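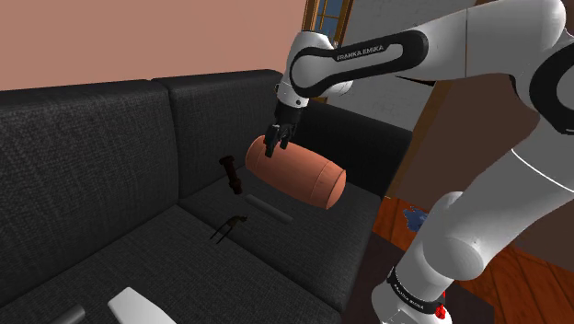

Have you ever wondered how a whole song can be hiding inside a flat, shiny circle of plastic? A vinyl record doesn't have any batteries in it, and it doesn't have a computer chip, and yet if you put one on a record player the music comes pouring out, drums and singing and all! My own children used to ask me about this when they ought to have been in bed, and the best way I found to explain it was to talk about sofas. Look at the dark grey one in the picture. It is smooth enough to sit on, but the cloth has a fine weave to it, and if you ran a fingernail across cloth like that you would hear a little zipping sound. Run your nail faster and the zip gets higher. Go slower and it gets lower. Keep that in your head, please, as we are going to need it.

What is sound, anyway?

Sound is wobbling. When you pluck a guitar string it wobbles back and forth very quickly, and it pushes the air next to it, and that air pushes the next bit of air, all the way along until the wobble reaches your ear. Fast wobbles make high notes, like a whistle. Slow wobbles make low notes, like a big drum. If a string wobbles 1,000 times in one second, you will hear quite a high, piping sort of note.

The long, long groove

If you hold a record up to the light (by the edges, and ask a grown-up first) you will see what look like lots of rings. They are really one very long groove on each side, which starts near the outside and curls round and round towards the middle, like the shell of a snail. Now, the sides of that groove aren't smooth. They are full of tiny bumps and bends, far too small to see properly without a microscope, and those bends are the same shape as the wobbles in the music.

The record player has an arm, and at the end of the arm is a very small, hard point called a stylus, though most people just say "the needle". As the record turns, the needle rides along the groove and gets shaken about by the bends, rather like your fingernail on the cloth. The shaking is turned into electricity, the electricity is made stronger, and the loudspeaker turns it back into wobbling air. And there is your song!

Something to try with a grown-up

Lahcen Abdel Hamid, who mends record players and has done so for 14 years, taught me this one. Take an old record that nobody wants any more (the needle will scratch it, so do check!) and roll a sheet of paper into a cone. Ask your grown-up to push a pin through the pointed end and tape it in place. Set the record turning, hold the cone lightly, and let the pin rest in the groove. You should hear the music, thin and scratchy, with no loudspeaker at all. I have done it with children as young as 6, and they always want another go.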